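Home News Business Food & Drink Sport Contact

Msimang kitchenware shop moves to telephone orders

22/04/2020

Customers of Msimang, the kitchenware shop in Sombridge, can now order small items such as strainers by telephone while its doors remain closed. 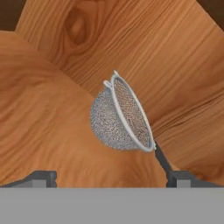 Deliveries twice a week

Owner Nomvula Mabaso said orders would go out on 2 mornings a week to addresses in Sombridge and Trostonden. Delivery is free on orders over £30. Smaller orders carry a charge, which she has not yet set for outlying farms.

The shop opened in 1926 as an ironmonger's and has sold mainly cookware for the past decade. It closed to the public last month. Mrs Mabaso said demand for baking tins and sieves had been strong, and flour was the thing people asked for most, although the shop has never stocked it.

Gert Botha, who runs the bakery next door, has lent his van for the Trostonden round. He will keep using it for bread in the afternoons.

Repairs and knife sharpening are suspended until at least the end of May. Customers who left items before the closure will be telephoned by Oratile Shabalala to arrange their return.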